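## Chronométrage semi-automatique : notes de fin de saison

Le club de Bernville a remplacé ses chronomètres manuels par un système à cellules et plaques de touche en janvier. J'ai assuré la partie technique avec Rok Živković, qui arbitre en bassin depuis plus longtemps que moi. Je consigne les réglages tant que je les ai en tête.

Le matériel de départ : un boîtier central Ciltmont d'occasion, des plaques aux deux extrémités du bassin, un câblage en étoile refait à neuf. Le boîtier date les événements au millième et affiche au centième. La troncature se fait à l'affichage, pas à l'enregistrement. Le détail a son importance pour le départage : deux nageurs affichés au même centième sont ex æquo au règlement, même si le journal interne les sépare. Nous avons donc masqué la troisième décimale dans l'export remis à la table, qui déclenchait une discussion à chaque relais.

### Le seuil de touche

Une plaque réglée trop sensible réagit à la vague qui précède le nageur. Trop dure, elle manque les arrivées en dos, où la main touche souvent haut et avec peu d'appui. Le réglage d'usine favorisait nettement le premier cas. Sur 891 touches enregistrées à l'entraînement, 11 étaient des déclenchements prématurés, tous sur les lignes 1 et 8, donc contre le mur, là où le ressac est le plus fort.

Monter le seuil sur l'ensemble du bassin aurait été une erreur. Le boîtier accepte une valeur par ligne, mais l'option est rangée dans le menu de maintenance et la notice n'en parle qu'en annexe. Nous avons relevé le seuil de deux crans sur les lignes extérieures, sans toucher aux autres. Depuis, plus de faux départ de chrono sur le mur, et les dossistes ne se plaignent pas davantage qu'avant.
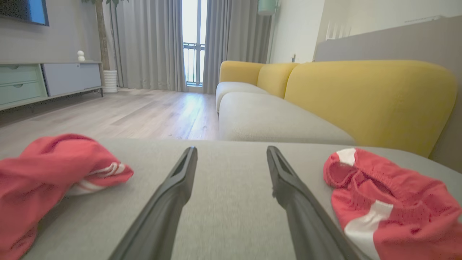
L'autre correction porte sur la fenêtre d'inhibition, c'est-à-dire la durée pendant laquelle une plaque ignore tout contact après une touche valide. À 4 secondes, un remous dans le virage ne crée pas de passage fantôme. Une valeur plus longue n'apporte rien chez nous et complique les relais des plus jeunes, qui plongent parfois en s'appuyant n'importe où.

### La sauvegarde manuelle

Stojan Vasić tenait à garder un chronométreur par ligne avec un poussoir. J'étais plutôt contre, par économie de monde au bord du bassin. Il avait raison. En demi-finale du 200 m quatre nages, la plaque de la ligne 5 n'a rien renvoyé et le temps retenu est venu du poussoir, après correction de l'écart moyen constaté sur les autres lignes de la même course. La procédure est écrite, elle prend moins d'une minute, et l'officiel la signe sur la feuille de série.

La cause était un connecteur oxydé. Je passe désormais de la graisse diélectrique sur chaque prise avant la mise en place et je mesure la continuité ligne par ligne, plaque immergée.

### Reste à faire

- Synchroniser le tableau d'affichage, en retard visible sur le boîtier. Je soupçonne le convertisseur série.
- Tester Jillura pour la gestion des séries. L'import des engagements fonctionne, l'export des résultats perd les accents.
- Remplacer la batterie de secours avant la coupe Weerasinghe.
- Étiqueter les câbles côté virage, que nous avons encore intervertis au dernier montage.

Si quelqu'un possède la notice complète de l'ancien boîtier Ciltmont, annexe comprise, je suis preneur d'une copie. La mienne s'arrête au chapitre sur les départs.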